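News from the Telville workroom: the shelves, the trays and a few small requests

It has been a good long while since we wrote anything in these pages about the workroom, and several of you have asked how the spring sort-out is getting on, so I thought I would put the kettle on and tell you. We began on a Saturday in March, with the doors open by 11 and a packet of ginger biscuits that did not see lunchtime. The idea was a simple one: everything small goes into a tray or a bin, every tray or bin goes on a wire shelf, and the floor is left for feet and chair wheels. The blue trays are the long narrow sort, and I have grown very fond of them (they wipe clean in a moment, and you can see straight away when one wants filling).

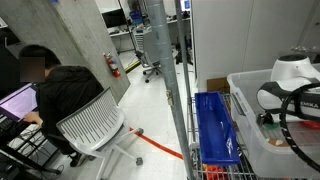
Can I bring things in to go on the shelves?
Please do, any weekday morning, so long as they are clean and small enough to fit in a bin with room to spare. Leave them with Kai Fuchs, who keeps the list.

Kai's list had reached 59 entries when I last looked over his shoulder, and he has been wonderfully patient with my handwriting on the labels. We did try sorting by colour to begin with, which looked lovely and was no use at all when you wanted one particular thing, so now it goes by size, with the clear bins kept for odds and ends. I do like a clear bin. You can spot a red bowl or a little yellow ball from across the room, even when the sides have gone a bit cloudy, and it saves such a lot of rummaging.
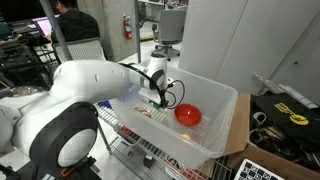

The other thing we have learned is to leave a bit of air in each bin. My own habit at home is to pack a box until the lid complains, and then of course whatever I want is at the bottom! A few things with space between them are so much easier to pick out and put back. Cardboard boxes are still welcome for carrying things in, but do fold them flat and take them home again if you can, as our friends at Steinbach only collect card every 2 weeks and the pile by the back door gets rather grand.

We could still use some more tie-on labels and a decent marker pen, if anyone has one going spare. The next sorting morning is on Saturday, same time as before, and I will be bringing the biscuits (two packets this time).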